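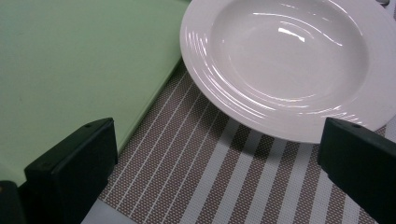
Reading time: 3 min

When Homa Najafi started to write rules for hand-held grippers at Trovine, there was only one page, and most of it was about charging the batteries. Now the rulebook is longer, and people in other groups ask her for a copy. I spoke with her in September about what is in it and what she would like to change.

Her first rule is about the start of a session. "You check the fingers before you touch any object," she says. "Both sides, the tips and the screws. It takes less time than to make tea, and still it is the step which people skip."

I ask why the tips are so important. She explains that the person holding the tool can feel when a plate is slipping, and corrects it with the wrist. The robot which later learns from the recording has no such wrist. "If the edge is damaged, the person adapts without thinking. Then we have a recording of a good worker with a bad tool, and we teach this to the machine."

The old version of the rules said only that fingers must be "in good condition". Saulius Paju, who reviewed the text, did not accept these words. He wanted something that two people would judge in the same way. The current text says that any chip, crack or loose sliver on the gripping side must be written in the log, and that a shift lead decides if the work goes on. 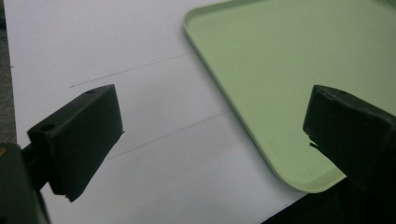

Finger tips with worn edges, over paper with pencil guide lines.

The second part of the rulebook is about the table. Paper must lie flat, and lines are drawn in pencil only. Najafi prefers pencil to tape. "Tape has thickness, and a tray can stop on it. Also the model can learn the tape - then you take it away and the robot is lost."

She is less strict about dishes and placemats. Shiny plates and striped cloth are difficult for a camera, but she does not want them forbidden. "People have such things at home. If we permit only gray cubes, our rules are clean and our robot is useless."

Her group at Trovine has now reviewed 347 sessions under the present version, and she hopes to reach 900 before the next revision. Two points are still open. One is how long a pair of fingers may be used before it must be changed, even with no visible damage. The other is who has the right to delete a bad recording. Dace Stankevičius from Amport has argued that no recording should be deleted, only marked. Najafi agreed with her after a long discussion, but the text is not yet changed.

"I like it when somebody complains about a rule," she says at the end. "It means they have read it."

2 comments - 347 shares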